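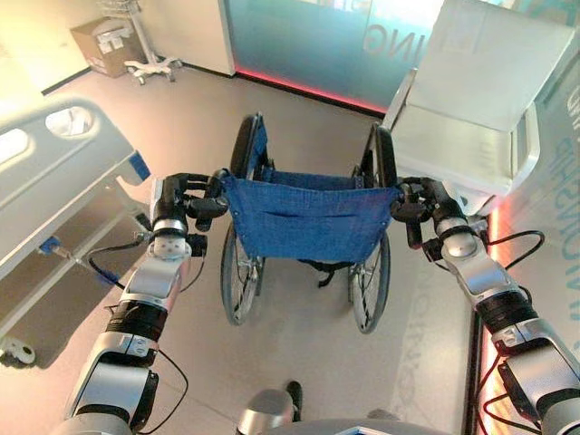 Cesley ward operations replied that the chair move was never the slow part of the job, and that the ticket should be reopened under staffing handover as well as motion. Their point was that an aide used to move the chair and check the bed in one visit, and that the second task now has no owner when the robot takes the first.

Status: reopened
Component: two-arm transport, wheelchair push
Site: Cesley, training ward
Software: Zernmont task runner
Priority: changed from low to normal

Original report
Robot grips both push handles and starts forward. After a short distance the chair drifts left and the run stops with code 101 (handle force mismatch). Aides then have to release the grippers by hand from the panel, park the robot and finish the move themselves. Reported by day and night shifts since September.

Steps to reproduce
1. Place the chair beside the bed, back toward the robot.
2. Start "push chair" from the wall tablet.
3. Wait for both grippers to report closed.
4. Confirm the move.

Expected: chair travels straight to the marked bay.
Actual: stop with code 101, both grippers stay closed.

Log review
1,578 push runs in the export. 100 of them ended in code 101. Nearly all of the failed runs began next to a bed. Runs that began in the corridor are clean apart from one low battery stop.

Checked and ruled out
Wrist calibration, left and right: within limits.
Gripper closing force: same on both sides.
Floor slope: level.
Tire pressure: low on one chair, corrected, no change in the failure rate.

Cause
The front casters are often turned sideways after a patient transfer. A person pushing the chair feels this and backs up a few inches without thinking about it. The task runner has no such step. It reads the extra load on one handle as a fault and stops.

Fix
Bedetti supplied a short reverse move that runs before the first forward push and lets the casters swing into line. Force limit left unchanged. Installed on 2 robots at Cesley. No code 101 on either in the test period. The other units get the same build after ward sign-off.

Workaround for units on the old build
Pull the chair straight back by hand before starting the task. Do not raise the force limit from the service menu.

Handover issue (added on reopening)
Comment from ward operations accepted. The shift sheet still lists "move chair, check bed" as a single line. When the robot reports the move complete, the tablet marks the whole line done, including the rail and brake check, which the robot does not perform. Mykhailiuk, who maintain the tablet forms, have been asked to split the line in two. The bed check will stay open until an aide signs it.

Aides also asked that the manual release be moved to the first screen of the panel. It is currently three levels down. Agreed, change requested with the same form update.

Training note: the one-page sheet for new aides describes the robot as finishing the transfer. Wording to be corrected to "moves the empty chair only."

Remaining before close
Split form live on all ward tablets.
Manual release on first screen.
Corrected sheet posted at the nurses' station.
New build on remaining units.

Motion fault can be closed separately as resolved. Handover item stays with ward operations.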